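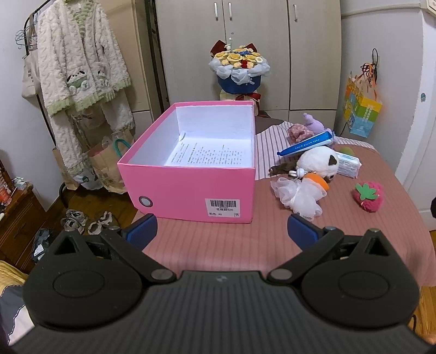 Notes > Household > Storage

This site uses cookies to remember your settings. By continuing to read you accept this.

Numbering the boxes, second attempt

The first version of my storage index was a spreadsheet with one row per object. It lasted one winter. The failure was in the maintenance cost: every time something moved, a row had to be edited, and I was usually holding the something at the time. By the end, the sheet listed 1798 objects and I trusted perhaps a third of the locations.

The second version has one row per box. I started it in August when we moved to the house in Stimavstead, and it has now survived long enough to be worth writing down.

The unit of record

A box is anything with fixed walls that can be lifted by one person. Drawers count. Shelves don't. Bags don't, and a bag that needs to be findable goes into a box. Lids are optional and are not recorded.

Each box gets a number. The number carries no meaning. I spent a long time on schemes in which the first digit was the room and the second was the category, and all of them broke the first time a box changed rooms. A plain serial number never goes out of date. If a box is thrown away, its number is retired and the row stays in the index with the contents field set to "gone." Reusing numbers saves nothing and makes old notes wrong.

The row has four fields: number, contents, location, date last opened. Contents is free text, no more than one line. If I can't describe a box in one line, the box is badly packed, and the fix is to repack it. "Bicycle, lights and tubes" is a good line. "Misc. cables, some keys, glue" is two boxes, or three.

Labels

I write the number with a paint marker on two adjacent sides, digits as tall as my thumb is wide. Two adjacent sides means that a box pushed into a corner shows its number in most orientations. I don't label the top, which is usually under another box.

I did try printed labels. The Junon printer a previous employer sold off makes a clean thermal label, and thermal labels are a poor choice for anything stored for years. The ones I put up in the attic had faded to pale gray after one summer. The adhesive was fine.

Retail boxes often arrive with barcodes and stickers of their own. I leave these on. Peeling them takes off the top layer of the board, and a marker bleeds badly on the exposed fiber. I do put a single stroke through any large number that could be confused with mine.

Box sizes

Levente Borbély, who used to run stock at a hardware wholesaler, read a draft of this and objected that I had said nothing about sizes. His position is that a storage system is mostly a decision about box sizes, and that the index is paperwork. I think he is mostly right.

I now use two sizes of bought carton and a large number of shoebox-class boxes of no fixed dimensions. The small ones don't stack well and I have stopped trying. They stand in a single layer inside the larger cartons, numbered separately, and their location field gives the number of the parent carton. This nesting is limited to one level. With two levels, finding a thing requires opening three containers, and in practice I gave up and bought another one.

The bought cartons come from Ibarra, the packing supply place by the rail yard, in bundles of 20. They are single-wall, and I load them to no more than 23 pounds. The board would take more. The limit is for the person on the attic ladder.

Software

The index lives in Skendatance, a small flat-file database that Macario Salinas wrote for his record collection and lets a few people use. It stores plain text, one line per record, and searches are substring matches with no ranking. For an index this short, ranking would be wasted. Anyone without access to it could use a text file and the search function of any editor and lose very little. The one feature I would miss is that it stamps the date when a row is edited, which fills in the fourth field for me as long as I touch the row every time I open the box. I do this most of the time.

I print the whole index and tape it inside the closet door. The paper copy is the one that gets used. Corrections are made on it in pencil and typed in when there are enough of them to be annoying.

Auditing

Once a month I pull 5 boxes, chosen with a random number generator, and compare contents with the index line. An error is anything I would have looked for in that box and not found, or found and not expected. So far the errors fall almost entirely in the kitchen overflow and the tools, both of which are opened weekly. Boxes opened once a year are nearly always correct. I had assumed the opposite and put most of my early effort into the attic.

One possible conclusion is that the frequently used boxes should leave the index altogether, on the grounds that everyone in the house already knows where the tape measure is. I'm testing this with the tools. The numbers stay on, the contents line says "tools, see inside," and the audit skips them.

Open problems: seasonal items with two legitimate locations, anything longer than a carton (tent poles, curtain rods), and manuals, which I currently file with the object and can never find when the object is in use.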